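Ellwood Tenants' Group Questions Fakthorpe Water Savings Claim

ELLWOOD -- The Ellwood Tenants' Group today asked Fakthorpe Property Management to publish the meter readings behind its claim that new Trurar faucet fittings cut water use by almost 6 percent.

The fittings went into 129 apartments last June. Tenants have yet to see a single reading from before the work, and the company's summary covers only four months. Two of those fell in vacation season, when plenty of people were away.

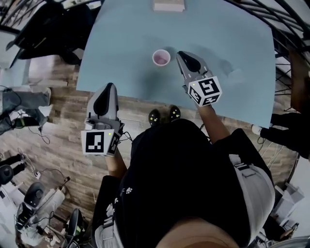 Page last changed: Saturday, March 21, 2020

"A percentage with no readings behind it is a sales line," said Rafia Abbasi, who speaks for the group. "If the savings are there, show us the bills. Ours went up."

Fakthorpe has pointed to a study by Mengal, the firm that sold it the fittings. The group has asked for that study three times -- so far it has received a brochure.

The group wants a full year of readings, building by building, before any more fittings are installed.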